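July 25, 2025
Process service log, Irnance office

Went through the returns of service for the Prusis matters. Of 194 documents sent out since May, 6 came back without a signed return. Two of those were served at the old registered address - the clerk's index still shows it, so the index needs correcting before anything else goes out.

Clanex export tested again. Court district field now fills from the postal code, but it picks the wrong district where a code straddles a boundary. Workaround: enter the district by hand and lock the field. 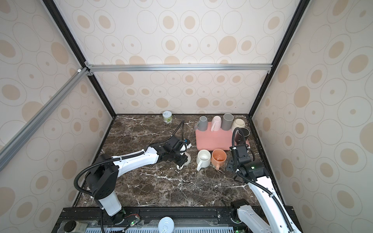
Filing stamps are still out of step with the e-filing receipts by more than 3 minutes on the Ekinci bundle. Not a problem for deadlines except on same-day filings. Use the receipt time in the affidavit, never the stamp. Tray labels for the paper copies: color by court district. Salmon pink, as on the rectangular tray right of center on the marble, goes to the High Court set. Green stays with the magistrate's court set.

Correspondent invoices reconciled. One charged twice for the same attempt, query sent. 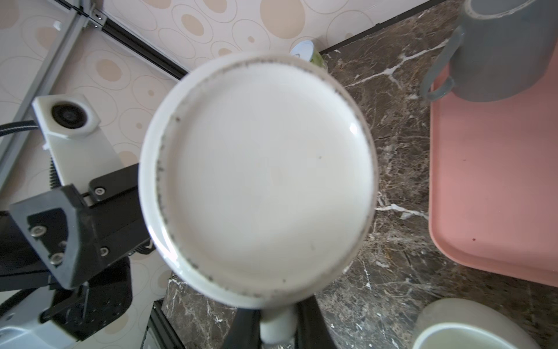

White mug from above, dark specks around the inner rim.

To do: reissue the two misaddressed summonses, rerun the Clanex export with locked fields, check whether substituted service needs a fresh application on the other four.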